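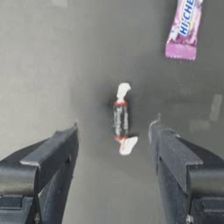 4.2 Delay between incident and flag

The club season at Clodorora ran to 14 race meetings, and the marshals' radio channel was recorded at each of them. After duplicates and test calls were removed, the recordings gave 965 calls to race control. Of these, 213 concerned an incident that led to a yellow flag at one or more of the 13 marshal posts. The rest were routine traffic such as post checks, weather reports and requests for sweeping.

Delay was measured from the first visible loss of control on the circuit video to the first movement of the flag. Both authors coded the incidents separately. Where they disagreed, the video was replayed with Aisling Egan, who had worked as a flag marshal at the circuit but was not on post at any of the meetings studied. Her reading was taken as final. 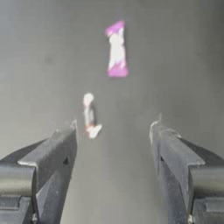 Timing data came from the Pletik loops buried at the start line and at the two intermediate points. The loops were used only to line up the video clock with the radio clock. A drift between the two was found in the February recordings and corrected by hand before coding began.

Figure 3 plots the delay for each post in track order. The longest delays fall at the posts on the back of the circuit, where the marshal stands below the level of the track and has a poor view of the braking zone. Posts at slow corners had shorter delays and less spread. Driver grade made little difference once the post had been taken into account, although novice races produced more spins overall and so weigh more heavily in the pooled results.

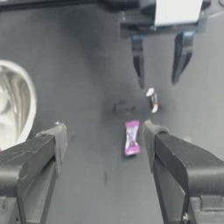 Why was the first movement of the flag used instead of the radio call?

A driver responds to the flag and doesn't hear the radio. In many of the incidents the marshal waved first and called second, so the radio time would have overstated the delay.

Ó Súilleabháin Trophy races were treated separately. These run with two marshals on every post, one for the flag and one for the radio, while ordinary club races often have a single person doing both jobs. The doubled posts were quicker to call race control. They weren't clearly quicker to flag, and we would be cautious about reading too much into the comparison given how few trophy races there were. 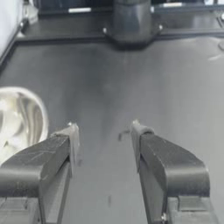
Staffing varied from meeting to meeting in ways the sign-on sheets don't fully record. Ciarán Noonan, clerk of the course for the season, told us that marshals commonly swap posts at lunch – a practice the club allows – and that the swaps are rarely written down. We therefore report results by post and make no attempt to compare individual marshals. The Cendeo roster, which the club has since adopted, does log changes of post during the day and would allow that comparison in a later season.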